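3.2. Vaisselle et textiles : le poste mixte

Les postes décrits en 3.1 ne réunissaient qu'une seule famille d'objets. Or, dans les cuisines partagées étudiées par Lis et Worku, la vaisselle et les torchons occupent presque toujours le même plan, et l'ordre dans lequel on les traite dépend autant de leur voisinage que de leur nature. Nous avons donc composé un poste mixte, noté Sallura dans la suite, où les récipients à boire et les textiles se partagent un plateau de bois clair de forme carrée.

Les récipients ont été choisis dépareillés. Un service assorti invite à l'empilement et à l'alignement, deux conduites que nous voulions voir apparaître sans les suggérer. Les tasses à anse posent en outre un problème d'orientation que les gobelets ne posent pas : une anse tournée vers l'extérieur augmente l'encombrement et gêne la prise de la tasse voisine. Une planche longue et pâle, placée au milieu du plateau, sert de zone de dépôt pour la vaisselle. Elle n'a pas de rebord et rien n'oblige à s'y tenir.
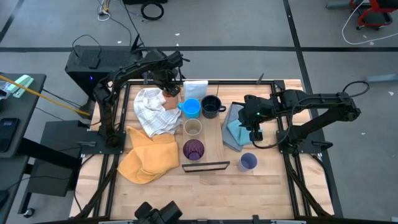 Figure 3. Poste Sallura. Tasses, verre et gobelets sur la planche centrale et à côté ; torchon à carreaux et serviette jaune moutarde à gauche, tissus gris et bleu clair à droite.

Les textiles diffèrent par la taille, la couleur et l'état de pliage. Nous distinguons trois états : à plat, plié et en tas. Le tas est le plus difficile à coder, car un torchon froissé ne laisse voir ni ses coins ni ses bords, et il recouvre volontiers une partie de son voisin. Dans la figure 3, la serviette moutarde passe ainsi en partie sous le bord du torchon blanc à carreaux. Un tel contact est codé « chevauchement », quelle que soit la surface recouverte. À droite, le petit tissu bleu clair posé sur le gris relève du même code, bien que la disposition soit plus lisible.

Le codage porte sur la position de chaque objet par rapport à la planche (dessus, à côté, ailleurs sur le plateau) et sur ses contacts. Deux codeurs, H. Stöckli et I. Sakalauskas, ont travaillé séparément sur l'ensemble du corpus, soit 1408 relevés. Les désaccords ont été repris en séance commune le vendredi. La plupart concernaient des objets situés à la limite de la planche, que l'un des codeurs classait « dessus » dès qu'une partie du fond y reposait. La règle retenue est plus stricte : le fond doit reposer entièrement sur la planche.

Les objets translucides ont demandé un traitement particulier.

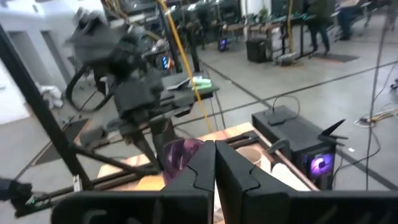
Leur teinte change avec l'éclairage et avec ce qui se trouve derrière eux, de sorte que la couleur seule ne suffit pas à les identifier d'un relevé à l'autre. Nous avons ajouté à la grille la forme générale et la présence ou non d'une anse. Les récipients ouverts et bas, comme les bols, sont codés à part des tasses et des gobelets, car ils peuvent recevoir d'autres objets et deviennent alors des contenants au sens de Baranauskienė.

Les relevés où un textile masque entièrement un récipient ont été conservés. Le récipient y reçoit le code « non visible » et garde sa dernière position connue, sauf si le relevé suivant la contredit. Les effets de cette règle sur les mesures de voisinage sont examinés en 4.1.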